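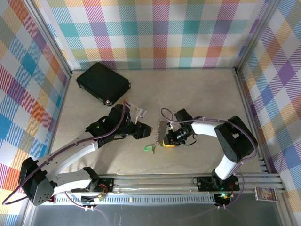

Robel Seyoum wrote to me that the price on the Zorell page is only the beginning, and that a person who buys two arms should first make a list of everything that is not an arm. I had already paid when I read his message. He was right, and I have tried to write this review in the way he suggested, with the money first.

## What I paid for

I ordered the Zorell two-arm set through Warkar. The arms, the motors and the grippers come in one price. These things do not:

- the aluminum rail and its posts
- shipping, 58 dollars in my case
- power supplies, one for each arm
- spare fingers and rubber pads
- cloth for the walls

My budget for all the extras was 200 dollars, and it was too small. The rail alone took more than half of it. If I did the plan again, I would keep 1,000 dollars free for the first year and feel calm.

## Quality of the parts

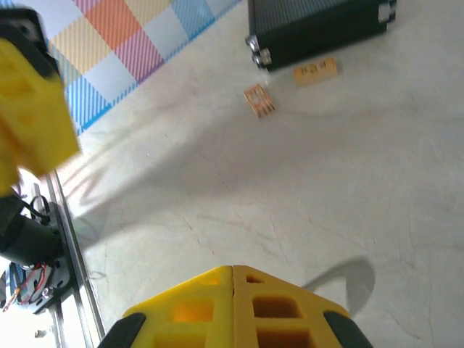

Spare parts are the place where I would spend earlier. The motors have a long warranty, but the fingers have none, and Zorell sells them only in pairs. The yellow fingers look 3D-printed, with rectangular openings through the shell and a black rubber pad at the outer side of each one. So I asked Warkar for the print files, and they sent them to me after two weeks. The pads must still be bought. I also recommend a few dollars for cable sleeves, as the thin red and black wires by the motor run open across the mounting plate.

The manual is good for mounting and weak for everything after. The page about the rail shows an older version of the base, and I lost one evening with it.

Before you order, think about what you want to pick up. For boxes and blocks a cheaper gripper is enough. My interest is in small metal things, such as key rings and a flat bottle opener, and for this the shape of the fingertip is more important than the strength of the motor. Sisay sells a stronger arm for a similar price, but I did not like its wide, flat fingers. 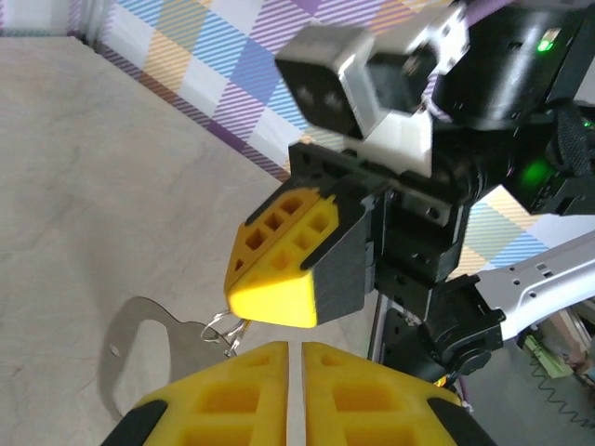

## Would I buy it again?

Yes, but I would order one arm first and the second one after some months. Warkar gives no discount for two, so there is nothing to lose by waiting. I would also buy the rail from Drasness, who cut it to length and answer their email.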